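Compact Loader Rental: Frequently Asked Questions

Posted 2 February 2020 by the Mirerent equipment desk

14 shares | 3 comments

We rent compact wheel loaders and a small number of attachments to farms, stables, landscapers and homeowners. The questions on this page are the ones we get at the counter and on the phone. If yours isn't answered, call the Drulow yard before you book.

Which loader do I need?

Start with the heaviest thing you plan to lift, then the narrowest gap you have to drive through. Those two facts settle most bookings. A round bale of wet hay weighs a good deal more than the same bale dry, so use the wet weight. For gates and barn doors, measure between the posts at ground level and again at bucket height. Old door frames lean.

If you are only moving loose material such as mulch, bedding or snow, the smaller Grurari loader will do it. For pallets, stone or full-size bales, take the larger one.

Can I drive it without any experience?

You can rent it without experience, but you have to do the yard walkthrough first. It takes 30 minutes and covers the controls, the parking brake, the quick coupler and how the machine steers. Our loaders bend in the middle, and the back end does not follow the path most people expect. Plan to spend your first while in an open area with an empty bucket.

Everyone who will operate the machine must be at least 19 and must be listed on the contract. If your neighbor is going to help out, bring the neighbor.

How long can I keep it?

The shortest rental is half a day. We also rent by the day, the week and the month. A day means up to eight hours on the hour meter, and extra hours are billed at the hourly rate shown on your contract. Weekly rates cover 40 meter hours. If rain keeps you out of the field, the days still count, but we will move a booking for free if you call before the machine leaves the yard.

September is our busiest month. Book the larger loader well ahead if you need it then.

Do you deliver?

Yes. Delivery is priced by distance from the Drulow yard, and the quote includes pickup. Our truck needs firm, level ground to unload and enough room to turn or back out. The driver will not unload on a public road. Someone has to be there to sign for the machine, and it needs to be somebody named on the contract.

Can I tow it myself?

The smaller loader, yes, if your truck and trailer are rated for it. With a standard bucket and a full tank, allow for the weight listed on the plate by the operator's step, plus the trailer. We check the hitch, the lights and the trailer brakes before we load. If any of those fail, we will offer delivery at the normal rate. We don't allow the larger loader to be towed by customers.

What fuel does it take, and who pays?

All of our loaders run on diesel. They leave full and should come back full. Off-road diesel is fine. Don't use home heating oil, and don't top up from a can that has had gasoline in it. If you are unsure what is in a can, leave it alone. Putting the wrong fuel in means draining the tank and changing the filters, and that is charged to the renter.

What should I check each morning?

Look at the engine oil, coolant and hydraulic oil with the machine parked level, the bucket on the ground and the engine off. Walk around the tires. Grease the center joint and the loader arm pins – the fittings are marked with yellow paint and a grease gun is supplied. Wipe each fitting before you put the gun on it, otherwise you push the grit into the joint. 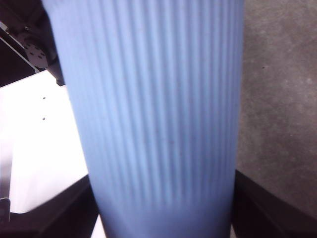 If the hydraulic oil is low, call us before adding any. Different brands don't always mix well, and a low level usually means a hose or a fitting is leaking. We would sooner send somebody out than have you work on through the afternoon and lose the rest of it. The same goes for any warning light that stays on after the engine has started.

Which attachments can I get?

A general-purpose bucket is included. Pallet forks, a bale spear, a manure fork and a snow blade are extra and can be added for the whole rental or for single days. They fit our own coupler. We can't promise that an attachment you already own will fit, even if it looks the same, so bring it in or send us the coupler measurements.

Can I use it on a slope?

Yes, with care. Keep the load low, drive straight up or down, and don't turn across the slope with the arms raised. With a full bucket, keep the bucket on the uphill side. If the ground is soft as well as steep, wait for it to dry out.

What happens if it breaks down?

Park it safely, shut it off and call the number on the inside of the canopy. We take calls during opening hours and until dark on Saturdays. If the fault is ours, the meter stops from the time of your call, and we repair the machine or swap it for another. Punctures, bent forks and broken lights are the renter's responsibility unless you took the damage waiver.

Is insurance included?

No. You can use your own farm or business policy if it covers rented equipment, and we need to see proof before the machine goes out. Otherwise you can buy our damage waiver. It does not cover theft if the key was left in the machine, or damage from driving in standing water.

Do I have to clean it?

Knock off the worst of the mud and manure, and hose down the bucket and wheels. Please don't use a pressure washer on the radiator, the seat or the electrical panel. Machines that come back caked are charged a cleaning fee.

Where do I pick up and return?

The Drulow yard is at 581 Wong Road. Use gate 2 for equipment – the other gate is for the parts counter and is too narrow for trailers. Returns after closing can be left inside the fence by arrangement, with the key in the drop box. The rental ends when we check the machine in the next morning, but you are not billed for the overnight hours.

Related pages

Renting a Bale Spear: Sizes and Load Limits
Trailer and Hitch Checklist
Damage Waiver Terms
Winter Rates for Snow Blades
Used Grurari Loaders for Sale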